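Where to Keep Table Linens When You Have No Linen Closet

Last August we helped a couple move from a house with a full dining room into an apartment in the Moltside building. The kitchen was nice, the counters were marble, and there was one coat closet. They also had four boxes of tablecloths, runners and cloth napkins, most of them from his grandmother. The closet was already full of coats.

We get this question a lot, so these are the things we do.

Sort by size first

Lay everything out on a bed and make piles by the size of the table it fits. Anything that fits a table you no longer own goes in its own pile. Keep one or two of those if they mean something to you and pass on the rest. A tablecloth can be cut down into napkins if the middle is still good. A 20 inch square is a standard dinner size and leaves room for a hem.

Check each piece for stains in daylight. Old food stains turn yellow in storage and are hard to see under a warm bulb.

Napkins belong near the plates

If you use cloth napkins every day, keep them in the kitchen. A shallow drawer is best. Fold them in thirds and stand them on edge like file folders so you can see every color. If there is no drawer to spare, a lidded box on the shelf next to the plates works fine. 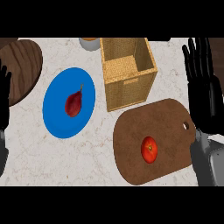
A blue plate and a round wooden board on a marble counter.

Don't store napkins over the stove or next to the dishwasher vent. They pick up grease from one and damp from the other.

Roll the long ones

Runners and large tablecloths crease badly when folded. Roll them on a cardboard tube, the kind wrapping paper comes on, with a sheet of acid-free tissue around the tube first. Tie the roll loosely with cotton tape. Rubber bands leave marks and go sticky after a year or so.

The rolls can stand in the back corner of a closet or lie flat under a bed. In the Moltside apartment we put them behind the coats in a tall bin and lost no hanging space at all.

Hang what you use most

A wooden pants hanger with a padded bar will hold two medium tablecloths. Fold each one lengthwise and drape it over the bar. Elie Bitar, who did the closet work on that job, screwed a towel rail to the inside of the door for three more. Check that the door still closes before you drill the second hole.

Labels

Tie a paper tag on each piece with the table size and the shape. "Oval, seats six" is enough. Pinning the tag will leave rust spots sooner or later.
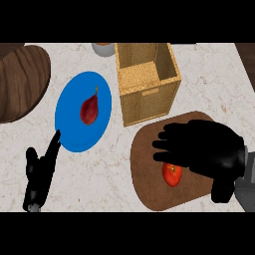
Pear on the blue plate, tomato on the cutting board.

Starch and storage

Wash and dry everything before it goes away, but leave out the starch. Starch attracts silverfish and makes fold lines crack. Iron on the day you set the table. Linen irons best while still slightly damp, so mist it and leave it rolled up in a towel for 30 minutes.

Avoid plastic bags for anything you plan to keep for years. An old cotton pillowcase is a good cover and costs nothing.

Once or twice a year, take the stored pieces out and refold them along different lines. Fadi Geagea in our office does his when the clocks change.

If you have a storage tip for round tablecloths, leave it in the comments. We still haven't found a fold we like.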